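Brilora - Clatden EP (October release)

Forum: Music > New releases > Hip-hop and R&B

prutid_listener
The new Brilora EP went up on Saturday. Six tracks, the longest one under four minutes. I've played it through a few times and I think the first half is the best stuff they have done. The title track has a slow drum loop with a lot of space in it and the verses sit right on top. Track four loses me. It sounds like a leftover from the last record.

What does everyone else think?

moss_and_bass
Track four is my favorite so I guess we cancel out. The horn part at the end is what sold me. I do agree the mix is different from the other five. The vocals are lower and there is more hiss.

kettledrum77
It was recorded at a different place. The notes on the download say tracks one to three, five and six were done at Vainio and track four was done at home on a four-track. That would explain the hiss.

prutid_listener
OK, I missed that in the notes. Still think it should have been a bonus track or a B-side. It breaks up the run from three to five.

slowfade
I don't hear the big jump people are talking about. The hooks are fine. The guest verse on "Prutidwood" is too short, you wait for the whole song and then get eight bars. The last record had more going on in the low end too. This one sounds thin in my car.

moss_and_bass
What are you playing it on? The stream is quieter than the download. I compared them last night and the bass is there on the download.

slowfade
Stream. I'm not going to pay for it to find out if I like it.

kettledrum77
You can play the download version twice for free on their page before it asks you. Try "Prutidwood" that way. The kick is a lot clearer.

slowfade
Tried it. Slightly better. Verse is still eight bars.

tapehead_ohio
Has anybody got the cassette yet? The run is 1,313 copies and I ordered mine the first morning, but the page still says processing. I wrote to the label and got an auto reply.

kettledrum77
Mine says processing too. The last cassette took three weeks to ship, so I would give it until the end of the month. That run was 1,465 and it took a long time to sell out, which is probably why they made fewer this time.

tapehead_ohio
Thanks. I'll wait. I only want it for the instrumental side, which is not on the stream.

moss_and_bass
Wait, there's an instrumental side? Is it all six?

tapehead_ohio
All but track four, according to the listing. Side 2 is just the instrumentals in the same order.

prutid_listener
So even they left track four off. I rest my case.

moss_and_bass
They left it off because it was done on a four-track with the vocal bounced in with everything else. You can't pull the vocal out of that. It doesn't mean they don't like it.

prutid_listener
Fair enough. I still skip it.

dishes_at_ten
I mostly listen while I clean up the kitchen at night and it works very well for that. Nothing jumps out at you, and the six songs last as long as a sink of dishes. The last record was too loud for it. I like the second half more than the first, mainly track five, where the beat drops out and it is only the organ and the voice.

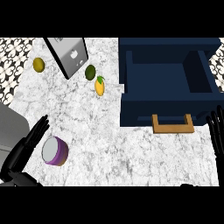

Live dates

kettledrum77
Putting this under its own heading so it's easier to find. The only show listed so far is at the Clatden, doors at 7:30 p.m. There are 2 openers and neither one is named on the page. Tickets are at the door only.

slowfade
Is the Clatden still standing room? Saw a band there last winter and the sound by the bar was bad.

kettledrum77
Still standing. Go to the left of the desk, the sound is fine there.

tapehead_ohio
Do they bring tapes to shows? If mine hasn't shipped by then I could cancel the order and buy one in person.

moss_and_bass
They had shirts and CDs last time. I didn't see tapes. I wouldn't cancel.

prutid_listener
I'm going. If they open with track four I'll be at the bar.

moss_and_bass
I'll be up front asking for it.

slowfade
Might go if the weather is OK. Does anyone know if the guest from "Prutidwood" is going to be there?

kettledrum77
Not listed.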